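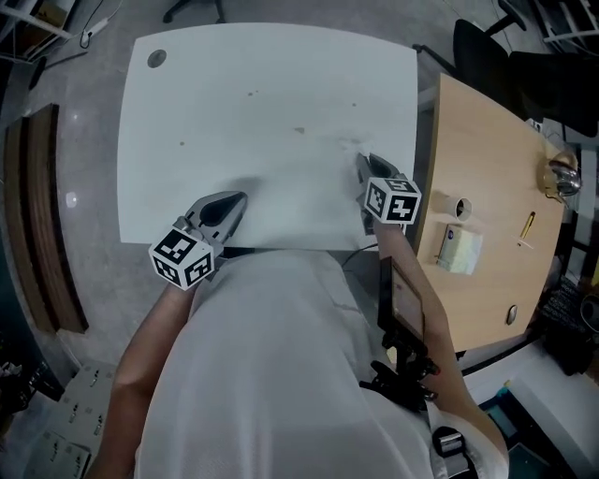 Second week of collecting demos for the Clavura project and my forearms have opinions. Thread for the three people who asked what I do all day.

We're after 2000 good episodes by the end of November. I'm on 176. Don't do the maths, I've done it.

Each one is short. Grippers down at the near edge of the table, start recording, do the task, grippers back where they came from, stop. Then shuffle everything and go again — and the shuffling is the bit I'm slack at. Left to myself I put the cup in the same spot every single time.

Dušan Murín caught that on my first batch. He plotted all my start positions and they made one sad little blob. So now I roll dice for placement, which feels ridiculous and works a treat.

Colour matters more than I reckoned too. White things on a white table are a pain to label later, but we want some of those in there, so in they go.

I bin around 20 a day. Mostly me fumbling a grasp, or turning a wrist so the marker cube faces nowhere useful. We do keep the fumbles where I recover, Sioned Griffiths is very firm on that. She wants the model to see somebody fixing a mistake.

Best tip so far: slow down. Then slow down again. My early ones look like I'm late for a tram.

Back at it after lunch. Tissue folding this arvo, wish me luck.

Comments

brindle_k: dice!! stealing this for our lot

Murín D.: The blob was very sad.

tramstop9: do you swap hands much or is left always left?

Contact | © Juststead | Back to top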